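We drove up to Lurnholm for the pottery open day in September, and I'm still finding clay dust in my bag. It's 39 miles from our place, the last few on a road with more sheep than cars, and I'd happily do it again tomorrow!

The Mometti works opens its doors once a year. Shadi Hijazi led our group and clearly loves the place (she talked glazes for the whole first hour, and I wanted more). There are 328 molds on the shelves upstairs, some so old the labels have gone brown. She let us lift one — my arms were not ready.

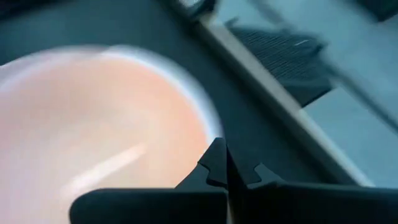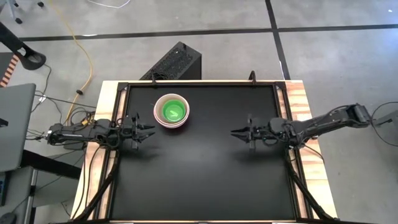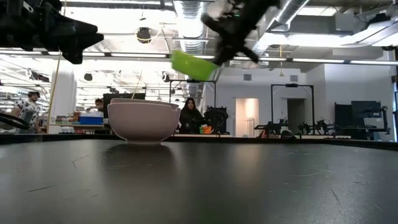

Lunch was soup and rye bread in the yard. Then came the kiln house, and if you only have time for one thing, make it that. They have two kilns, called Iron and Tai, and Tai is the fussy one. Shadi told us they once lost 800 cups in a single bad firing, and you could tell it still hurt.

The seconds shop is past the gate. I got a blue jug with a wobbly handle and a butter dish I didn't need. Bring cash, as the card reader was down when we went, and park by the church if the yard is full.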